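Speaker notes – "The machine in the break room: one year at Lehner"
Gion Baumgartner, Thursday session, 25 minutes plus questions

Slide 1 – Title
Say hello, name, job. I run facilities at the Lehner site. I don't build robots and I don't sell them. Thank Veronika Kaufmann for the invitation. Ask who in the room works in facilities or catering, and wait for hands.

Slide 2 – The site
300 people in one building. Two shifts. Kitchens on each floor, all used hard. Before last June the kitchens were looked after by a team of nine, under Burgi Camenzind. They did fridges, counters, dishwashers, coffee supplies and the meeting rooms when there was time. There was never much time for the meeting rooms.

Slide 3 – What we bought
One robot from Stenholm, with arms and fingered hands. The scheduling software is Flesik, which we already had for the cleaning rota. Don't go into the price here. If someone asks, say it's leased and that I can talk afterward.

The first plan came from upstairs and said the robot would "take over kitchens." Read the sentence out loud. Then say that we threw that plan away in the second week.

Slide 4 – What the work is
Most people think of kitchen work as wiping. Burgi's team wrote down what they did for one full week, and the list went to the wall of my office. Opening and closing doors came up all the time. Fridge, freezer, dishwasher, cupboard, waste drawer. A person doesn't notice this as work. For the robot each door is a job of its own, and the handles are different on every floor.

Fridges were the worst. A door without a proper handle has to be opened from the edge, and the seal holds on. Elaheh Rezaei spent most of the first two months on that. She was on Burgi's team before. Now she is the person who teaches the robot and signs off each new task.

Slide 5 – Who does what now
Go slowly here, this is what people came for.
Robot: fridge checks at night, moving labeled boxes from shelf to cart, loading the lower rack of the dishwasher.
People: anything spilled, anything with a name on it, deliveries, talking to staff, deciding what gets thrown out.
The last one was a real argument. We had two weeks where the robot took out whatever was past its date. The emails were not friendly. Since then it puts the item on a tray and a person decides in the morning.

Slide 6 – The team
Nine before, eight today. One colleague retired and was not replaced. Say this directly and don't soften it. Someone always asks and it's better coming from me first.
Two of the eight have new job descriptions and a higher pay grade. Six have the old job with different hours. The early start moved from 5 to 6 a.m., and that is the change most of them mention when you ask what is better.

What is worse: the pace of the morning. The easy tasks used to be spread through the day and gave people a break between the heavy ones. Now the easy tasks are done when they arrive. Burgi brought this up in the fall. We added a second break, and I think it should have been there on day one.

Slide 7 – Training
14 hours each, paid, during the shift. Nadja Moser from HR set it up. The first version was slides and people hated it. The second version was standing in a kitchen with Elaheh and stopping the robot by hand until it felt normal. Everyone on the team can stop it. Everyone on the team can also say no to a task being added, and that has happened with glassware and with the Zuro coffee machines.

Slide 8 – What I would do differently
Ask the team for the task list before signing the lease.
Put the kitchens in order first. We had three kinds of fridge and no reason for it.
Tell the whole building on the same day. The night shift heard it from the day shift, and we paid for that for months.
Decide who picks up the phone at 2 a.m. – for a while it was me.

Slide 9 – Open points
The works agreement runs out in June and has to be renewed. The team wants a written promise on headcount. I support that, management has not answered yet. Check with Nadja the evening before in case there is news.
We also still have no good rule for staff who want to use the kitchen while the robot is in it. At the moment people just wait at the door, or they don't.

Slide 10 – Questions
Leave the last slide up during questions. If it gets quiet, ask who in the room has lost an hour to a fridge door. 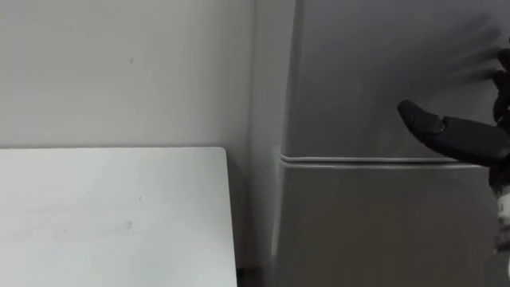
Slide 10: robot hand close to the fridge, one finger out near the seam between the two doors.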